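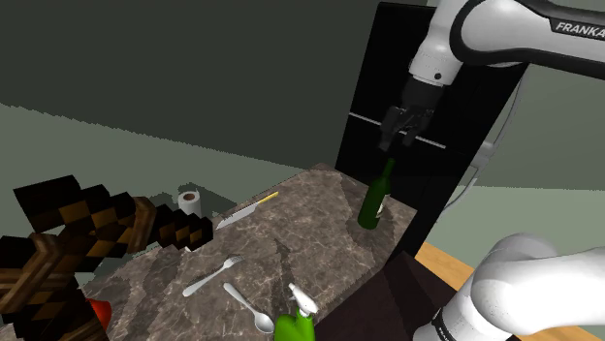 Glass collection changes at Cantero

9/22/21

Starting with the next collection period, glass will no longer go in the blue bins at Cantero. It gets its own container, a gray one with a round hole in the lid, and the containers are being dropped off now. If yours has not arrived by the end of the month, leave a message at the Skomimell depot with your building letter and unit number.

The reason for the change is broken glass in the paper. When bottles and newspaper ride in the same truck, the small pieces work their way into the paper and the mill turns the load down. Skomimell had 61 loads downgraded in the year ending in July, and each one was billed back to the properties on the route. Cantero's share came to $2,398. That was paid out of the grounds budget, so the fence by the lower parking lot is still waiting for paint.

We tried a separate glass container at Buildings C and D over the summer. Those two buildings put out 1,224 pounds of glass in the trial period and none of it was turned back. The complaints were mostly about noise. For that reason the containers will stand at the far end of each bin shelter, away from the bedroom windows, and we ask that bottles go in between 8 a.m. and 8 p.m.

What goes in: bottles and jars, any color. Green, brown and clear can all go together. They are sorted by color at the depot, so there is no need to do it at home. Labels can stay on. A quick rinse is enough, and a jar that held peanut butter can be wiped out with a paper towel first.

What stays out: drinking glasses, window glass, mirrors, oven dishes, light bulbs and anything ceramic. These melt at a different temperature from bottle glass and leave lumps in the new glass. A broken drinking glass should be wrapped in newspaper and put in the regular trash.

Lids and caps are a separate matter. Metal lids come off and go in the blue bin with the cans. Corks go in the trash for now. Plastic caps go back on plastic bottles only. The little plastic ring left on the neck of an oil or vinegar bottle can stay where it is - please don't try to cut it off with a knife.

Deposit bottles can still be taken back to the store. The return machine at Plaketti Market is working again after the repair and takes up to 30 bottles at a time. It prints a slip that has to be used at the register the same day.

Several residents have asked where to keep glass inside the apartment, especially in the smaller units where the space under the sink is already full. The office has a stock of Modulix stacking crates left over from the move of the storage room. They fit side by side on the floor of the hall closet and have a handle at each end. They are free, one per household, while they last. Please bring your key tag when you pick one up. A paper grocery bag inside the crate makes it easier to clean, but the bag itself should not go into the glass container. Empty it and put it with the paper.

Blue bins will be picked up on the same schedule as before. Glass will be picked up every other week, and the truck comes after the morning traffic, so please don't park in front of the shelters on those days. The schedule is posted in the laundry rooms and by the mailboxes. Large-print copies are at the office window.

Building F residents should use the Building E container until the new concrete pad is poured.

4 comments | 11 shares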